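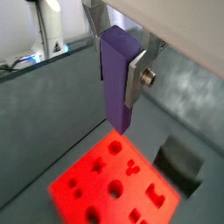
블록 삽입 셀, 핑거 볼트 풀림 문의

작성자: 나사반바퀴
Trovmont 라인 옆에 둔 블록 삽입 셀을 맡고 있습니다. 그리퍼 핑거 볼트가 200사이클쯤 돌리면 조금씩 풀립니다. 볼트가 풀리면 블록이 기울어서 구멍 가장자리에 걸립니다. 토크 렌치로 다시 조이면 한동안 괜찮습니다. 나사 고정제는 아직 안 썼습니다. 다들 어떻게 관리하시나요?

작성자: 회색패널
중강도 고정제 바르고 하룻밤 두세요. 저희는 그 뒤로 점검 주기를 한 달로 늘렸습니다. 바르기 전에 탈지는 꼭 하시고요.

작성자: brinen_정비
저는 반대입니다. 핑거를 자주 바꾸는 셀이면 고정제가 번거롭습니다. Brinen 쪽 셀은 볼트 머리에 마킹펜으로 선을 긋고 교대 때마다 확인합니다. 선이 어긋나면 그때 조입니다.

작성자: 회색패널
교대 때마다 사람이 본다는 보장이 있나요? 바쁘면 제일 먼저 빠지는 게 그런 점검입니다.

작성자: brinen_정비
점검표에 넣으면 됩니다. 134번 항목까지 있는 표도 다들 채우는데요.

작성자: 나사반바퀴
핑거는 두 달에 한 번 정도 바꿉니다. 파지력은 55%에서 40%로 낮췄는데 풀리는 속도는 비슷합니다.
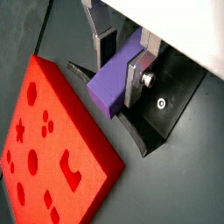
작성자: 토크는정직하다
파지력보다 티칭 위치를 먼저 보는 게 좋겠습니다. 접근 높이가 낮으면 블록 끝이 어딘가에 닿고, 그 반력이 핑거로 갑니다. 검은 지그 바로 위에 보라색 블록을 들고 있는 자세도 여유가 얼마 없어 보입니다. 오른쪽 핑거는 판을 둥근 머리 육각 홈 볼트로 잡은 구조라 비틀림이 반복되면 그쪽부터 확인해야 합니다. 접근 높이를 5mm 올리고 같은 횟수를 돌려 비교해 보세요.

작성자: 회색패널
높이 문제면 블록에도 긁힌 자국이 남습니다. 블록 밑면도 확인해 보세요.

작성자: 나사반바퀴
밑면 모서리 한쪽이 닳아 있네요. 높이부터 올리고 돌려 보겠습니다. 고정제는 결과 보고 정하겠습니다.

작성자: brinen_정비
마킹 선은 그래도 그어 두세요. 선이 없으면 얼마나 돌아갔는지 비교가 안 됩니다.

작성자: 나사반바퀴
네, 방금 그었습니다. Rultulcombe 쪽 셀도 같은 핑거라 거기도 같이 해 두겠습니다.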